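Lists > Suture Practice > Pads and thread

June 21, 2022, by Natália Šindelář

Dear all,

thank you for the answers about the pads. I reply below to the message from Tullow, and I add what I learned with the thread.

> We have the Hrnčiar pads and after a few stitches
> the edges do not come together well any more. Do you
> throw away the pad, or start a new cut next to the
> old one? And how long do you leave the tails?

We start a new cut, but with a good distance from the old one. If the two lines are too close, the strip between them tears when you pull the knot. 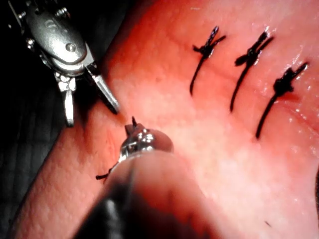
Spacing is the first thing I would teach. Before a new stitch I look back at the finished ones, like the three black stitches in a row on the pink pad, and I choose the entry point from them. A beginner looks only at the needle, and then the gaps grow towards the end of the line.

For the tails I have no strict rule. In Julevdale we were told 5 millimetres, and I still keep to this when I can. Long tails are easier to take out later – but they also get caught in the next knot, and then you lose your patience and the stitch.
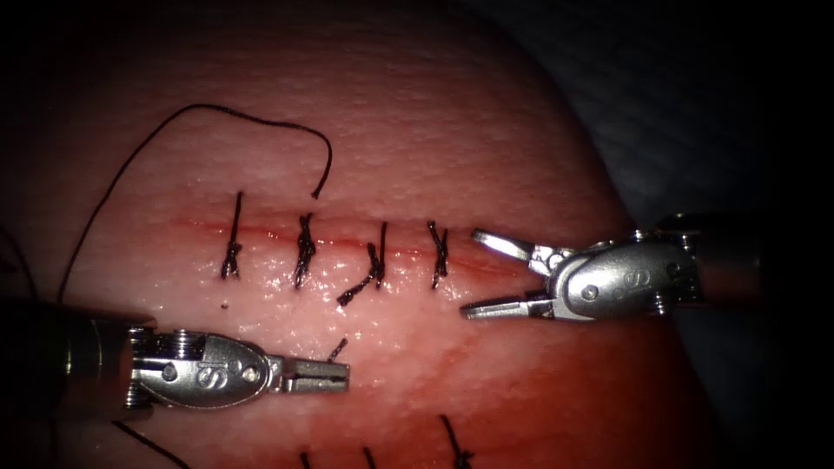 The other thing is how hard to pull. The edges should touch and nothing more. When the skin makes a small hill under the knot, it is too tight, and on a practice pad the thread will cut through. I put down the first throw flat, wait a moment, and only then make the second.
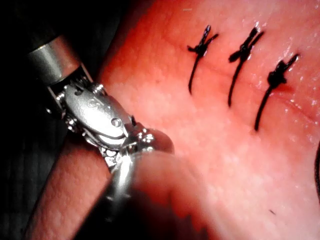

Should the knot lie on the cut or beside it?

Beside it, always on the same side if possible. A knot on the line presses on the edges and is more difficult to remove. I did not do this well myself until October, so please do not worry if it takes time.

If somebody has tried the thicker pads from Nosteck, please write to the list.

With kind regards,
Natália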